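Lista: manutencao-celulas
Assunto: Re: Célula 4 do laboratório Panum – rotina de verificação das garras e da cablagem
De: Zoila Inga
Data: 19 de agosto de 2020

Exmos. Senhores,
Caros colegas,

Acuso a receção da mensagem do Eng.º Uchenna Nnaji, que transcrevo parcialmente para benefício de quem só agora passou a integrar a lista.

> Em nome da equipa de operação, solicito esclarecimento sobre três pontos
> relativos à célula 4 (manipulação de têxteis):
>
> a) se a verificação das almofadas das garras deve ser feita com ou sem
> tecido entre os dedos;
> b) se os cabos dos conjuntos de câmara dos braços podem ser presos com
> abraçadeira rígida, como se faz na célula 7;
> c) quem autoriza a reposição dos parâmetros de fecho depois de uma
> paragem não programada.
>
> A ficha Harwood em vigor é omissa quanto aos dois primeiros pontos e, no
> terceiro, remete para um anexo que não encontrámos no arquivo.
>
> Com os melhores cumprimentos,
> Uchenna Nnaji

Respondo pela mesma ordem.

Quanto à alínea a), a verificação compreende duas fases. Na primeira, com a célula parada e os dedos livres, o técnico limpa as almofadas com pano que não largue pelo e regista qualquer desgaste nos bordos. Na segunda, a garra é ensaiada com os tecidos de trabalho, em velocidade reduzida e com o terminal de diagnóstico aberto no monitor da bancada. Os tecidos de ensaio são o creme, de maior volume, e o cor-de-rosa, mais leve, usados em conjunto.

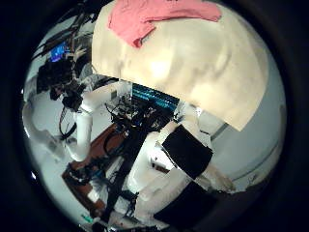 O ensaio repete-se 10 vezes por braço. Uma almofada que deixe escapar o tecido em mais do que uma repetição é substituída, e a substituição fica averbada na ficha com a referência 2358, que corresponde ao par completo. Não se substitui uma almofada isolada. A espessura das peças novas difere ligeiramente da das usadas e o fecho deixa de ser paralelo, situação que a colega Folasade Olatunji já havia comunicado a esta lista a propósito dos dedos Morsy.

Quanto à alínea b), a resposta é negativa. Na célula 7 os braços trabalham quase sempre no mesmo plano e a abraçadeira rígida é tolerável. Na célula 4 o punho roda muito mais, pelo que o cabo precisa de uma folga em laço junto à articulação. Deve usar-se fita de velcro, apertada apenas o suficiente para não correr, e percorrer manualmente toda a amplitude da articulação antes de religar a alimentação. Se o cabo esticar em qualquer posição, refaz-se o laço.

Aproveito para recordar que a eletrónica da bancada se encontra sem cobertura enquanto não for entregue a caixa encomendada à Juster. Até lá, o tecido deve ser conduzido de modo a não ficar preso nos conectores, e o operador mantém-se junto ao comando de paragem durante todo o ensaio. Os indicadores luminosos devem permanecer visíveis. Se ficarem tapados pelo tecido, interrompe-se o ciclo e recomeça-se a contagem.

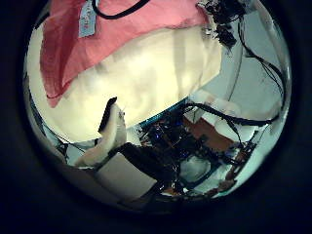
Célula 4, Panum: dedo da garra encostado à face inferior do tecido creme, por cima da eletrónica da bancada.

Quanto à alínea c), a reposição dos parâmetros de fecho é autorizada pelo responsável de turno, por escrito, no livro da célula. Na sua ausência, a autorização cabe a Temitope Afolabi. O anexo referido na ficha Harwood foi retirado na revisão anterior e a remissão ficou por lapso. Pedi a Femi Igwe que a eliminasse e que acrescentasse ao corpo da ficha as instruções constantes das alíneas a) e b). A versão corrigida será distribuída por esta via antes do final de agosto.

Enquanto a nova ficha não estiver disponível, a presente mensagem vale como instrução de serviço para a célula 4. As restantes células mantêm o procedimento em vigor. Solicita-se aos responsáveis de turno que confirmem a leitura por resposta a esta lista, indicando a data da última substituição de almofadas em cada braço.

Fica por tratar a questão do binário de aperto dos parafusos das almofadas, levantada numa mensagem anterior. Aguardo os valores do fornecedor e não pretendo indicar nenhum antes de os receber.

Com os melhores cumprimentos,

Zoila Inga
Coordenação de Manutenção
Laboratório Panum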